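# How to plan a budget for hand-held grippers first and a robot arm later?

**Nevzat Aksoy**
25 Apr 2020

Hello to all. I am preparing the equipment plan for a small project with the name Obi. Our goal is a robot which tidies small personal things in a home: watches, bracelets, necklaces, hair bands and so on. Before the robot we record people who do the same tasks with hand-held grippers, and the recordings will be used for training.

My manager wants one list with everything in it, and he wants it before July. I have a quotation from Danano for two arms and one from Rotix for one arm with a stand. Both are valid for a short time only, and both sellers call me often. The grippers for recording are a much smaller line in the plan, but they are the thing we use every day.

What I cannot decide is the order of buying. If we buy the arm now, it will stand in a box for a long period, because we don't have enough recordings. If we buy more hand-held grippers now, we can record faster, but then I must ask for money a second time, and in our company the second request is always the difficult one.

We have 71 hours of usable recordings. The target is 200 hours. The hard part of the work is the beads and the thin straps, and the plastic bin with its high walls makes it slower than a flat table does.
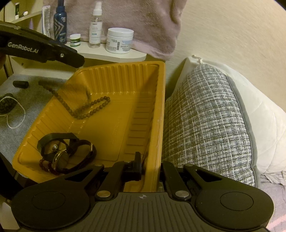 Marion Dow commented that the target of 200 hours should be divided by task before any seller gets an answer, as a plan with only one total number will be spent on the easy objects. She also asked if the rental of an arm was considered.

To reply to Marion: we did not consider rental. I thought it is only for factories. The division by task is a good point and I will make it.

Other details, in case they are useful:

- we work in a furnished room with a normal shelf, a table and soft things like blankets, and we want to keep it like this
- there is no person in the team who can repair electronics
- storage for the recordings costs us 127 dollars per month and this will grow
- the arm must be able to use the same type of fingers as the hand-held gripper, or the recordings lose part of their value

Thank you for every advice, also for advice to buy less.

---

**Ishbel Sutherland**

I made such a plan two times, one bad and one better. The bad one began with the arm. We paid for it, we paid for the transport, and after that we discovered that the stand needed a stronger table, and the table needed a different room. The recordings were in a good state all this time, but the money for recording people was finished.

My advice is to write the plan in stages and ask for all the stages in one request. Managers don't like a second request, but most of them accept one request with two payment dates. So:

1. Recording stage. More grippers, one spare set of fingers for each, storage, and the hours of the people. Please write the hours of the people as a real cost. In my second plan this was the largest line.
2. Test stage. Rent one arm for a short period and try the fingers on it with your own bin and your own objects.
3. Buying stage. Only now the arm, with the stand, the table, the insurance and the training of one person.

Ask both sellers to extend the quotation until the end of stage two. In my case one seller agreed on the same day and the other one never answered, and this also was information for me.

About the fingers I would be strict. Get the drawing of the mounting part from Danano and from Rotix before you compare any prices. If one of them does not send it, remove it from the list. An adapter is possible, but it adds length, and in a bin with high walls you will feel this extra length in each grasp.

And include the furniture in the plan. People forget that the robot needs the same kind of place as the recordings had: a shelf near the table, a bin that stands tilted, a soft surface. If the recording room belongs to somebody else, you will need a second copy of these things.

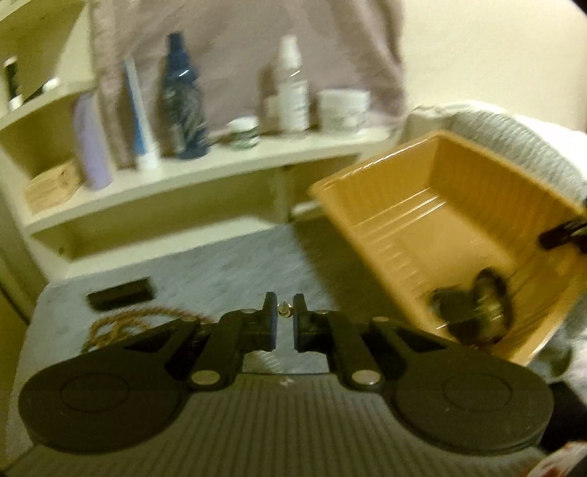
How long should the warranty on a hand-held gripper be?

Ask for a warranty which covers the full recording stage plus one month, and ask for it in writing.

For the storage I would take the 127 dollars and plan for more from the first month. Delete the failed recordings every week, or you will pay for them until the end of the project.

**Nevzat Aksoy** replied: Thank you, the stages are clear to me now. I will write to both sellers. The drawing I have already requested from Rotix — they said it will come.

---

**Bhupendra Joshi**

buy the cheaper arm now, prices only go up. We bought ours used from Tondell and it works fine. Cables were missing but you can find cables everywhere

**Ishbel Sutherland** replied: For a team where no person can repair electronics I would be careful with a used arm.

---

**Sheena Moncrieff**

I agree with most of what Ishbel wrote, and I want to add one thing about the number of grippers.

More grippers do not give more hours if the same people hold them. The hand becomes tired, and with small objects like beads the quality goes down before the person notices it. We planned short sessions with a change of operator, and for this you need more people and a good timetable. One extra gripper as a reserve was enough for us. In our first 9 months we used the reserve mostly when a finger was worn or when a screw was lost.

So I would calculate in this way. You have 129 hours left. Write down how many good hours one operator gives you in a week, from your own notes and not from the seller's brochure. Then you see how many weeks it takes, and if the arm would be waiting in its box all these weeks. When the answer is close, rent. When it is far, don't sign anything for the arm this year.

One question to you also: is the bin final? If you change it later to another size or color, you may need to repeat a part of the recordings, and this should stand in the budget as a risk.

**Nevzat Aksoy** replied: The bin is not final. I did not think of it as a cost, I will add a line.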